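Polling Place Inspection Checklist — Poduval Community Hall, Pre-Poll and Election Day

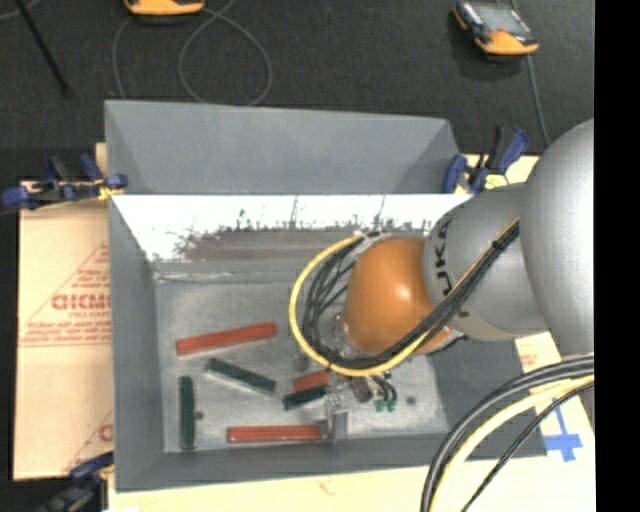 Electoral Operations, Venues and Access Unit

Inspected by: Ermira Stan
Reviewed by: Edin Softić
Electors on roll for this venue: 3000

1. Main entrance clear to 900 mm minimum
Pass. Left-hand door leaf sticks at the sill. Hook it back before 8 am.

2. Step-free route from parking to issuing tables
Pass with comment. Temporary ramp has lateral movement at the top plate. Refix before pre-poll opens.

3. Emergency exits unlocked and signed
Fail. Rear exit sign unlit. Reported to hall management, awaiting electrician.

4. Voting screens stable, writing surface level
Pass. Two screens re-pegged during inspection.

5. Ballot box seals recorded against register
Not assessed. Seals are issued with the ballot papers.

6. Canvassing exclusion line marked
Pass. Chalk will not survive rain — use tape on the Brutulano Street side.

7. Queue space under cover
Pass with comment. Nearly 200 people can wait under the awning if the bike rack is moved.

8. Electrical leads tested and tagged
Fail. One lead out of date (tag 94). Removed from use.

9. Scrutineer area separated from counting tables
Pass. Barrier to be set out after close of voting, per M. Grgić's floor plan.

10. First aid kit stocked and in date
Pass. Eyewash replaced in May.

Items 3 and 8 to be reinspected before furniture delivery. Send clearance to E. Softić and copy the officer in charge, Spyros Angelovski.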